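Search this site Enter keywords Go

Project report: Do the Ustley wall pieces last?

Our group was told that street art in Ustley is "thriving." I wanted to check that, since the claim comes mostly from Clendotitz, the firm that sells the walking map. The map lists 92 pieces. In May we walked the part between Grasso Street and the rail bridge and looked for every paste-up and stencil marked on it. 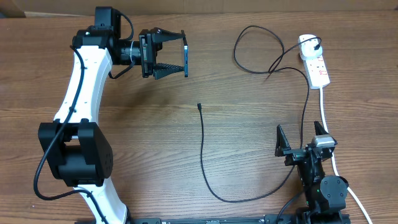
Most of the paste-ups were gone or covered with flyers. Stencils did better, but the map doesn't separate the two, so a visitor has no way of knowing which stops are worth the walk. It also counts 3 painted utility boxes that the city paid for. I don't think those belong on a street art list at all.

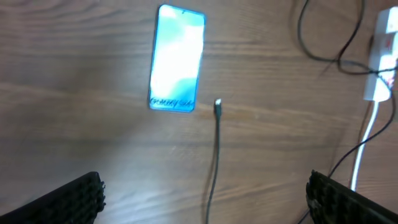 Kotix, who paints in the alleys off Grasso Street, told us the losses prove nothing and that paper is supposed to come down. Fair enough, but then the map shouldn't sell it as a permanent collection.

We also tried to trace the signatures. Only 4 could be matched to other work in town, and one of those matches is weak because it rests on a single letter shape.
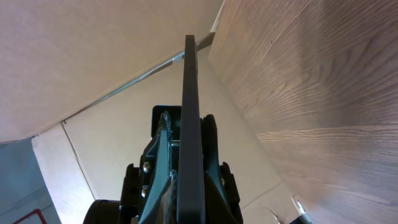 Figure 3. Gripper between two flat surfaces.

Our sample was one stretch of one district, so I would not apply these results to the rest of Ustley.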